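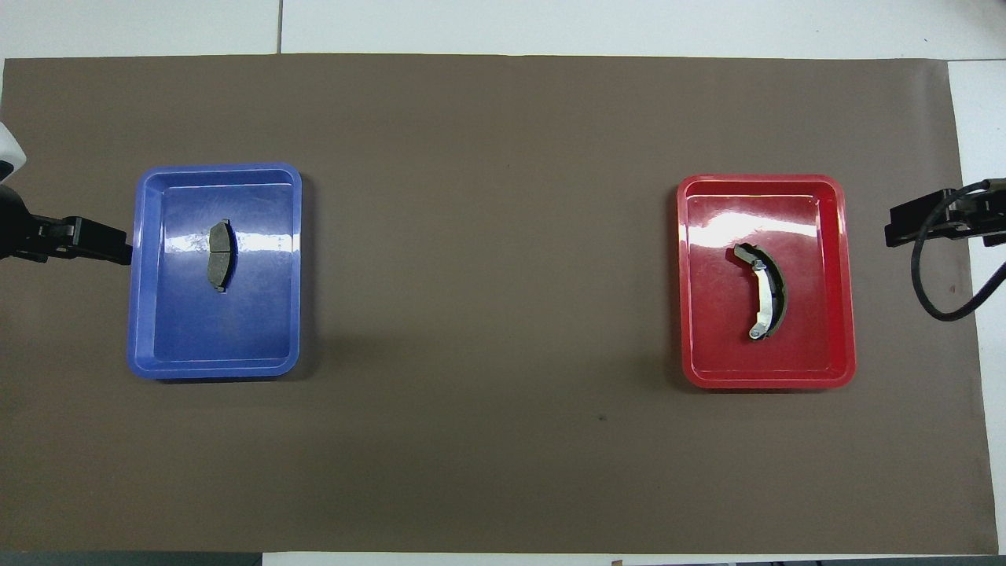
Research > Household Studies > Papers > Shared Tables and the Evening Meal in Parkley

4. Where the meal gets laid out

We had expected, when we first drew up the interview guide, that people in Parkley would want to talk mostly about food, and of course they did (at length, and with great kindness toward two hungry interviewers). But what came up again and again, often while somebody was already clearing a space for our notebooks, was the table itself and what goes on top of it before anyone eats. Of the 397 households that finished the long form of the survey, 70 wrote something about table coverings in the margin, although no question had asked about them.

Figure 3. A dark mat on a white tabletop, with two plastic trays set well apart.

The older families near the Manzano road tended to speak of the covering as something that marks the start of the evening. Once it is down, homework and mail have to go elsewhere, and children as young as four seem to know it. In the newer apartments at Zarnwood the same families' grown children told us they leave a mat out all day long, and that the meal begins when the dishes come over from the counter. Marín's earlier work in Gemer, carried out one June when most people were eating outdoors, found a similar split between generations, and we are grateful to Trinidad Marín for letting us read the field notes behind it.

We would be careful about making too much of this. Margin notes come from people who like writing in margins, and our short form, which went to 1438 addresses, had hardly any margin to write in! Still, the pattern held up when we went back to the recorded interviews, and it held for people living alone as well as for larger families. Several of those living alone described laying out a full place in the evening even when supper was toast, and they spoke of it with some pride. We come back to them in Section 5, where the question of who sits down first is taken up along with serving order.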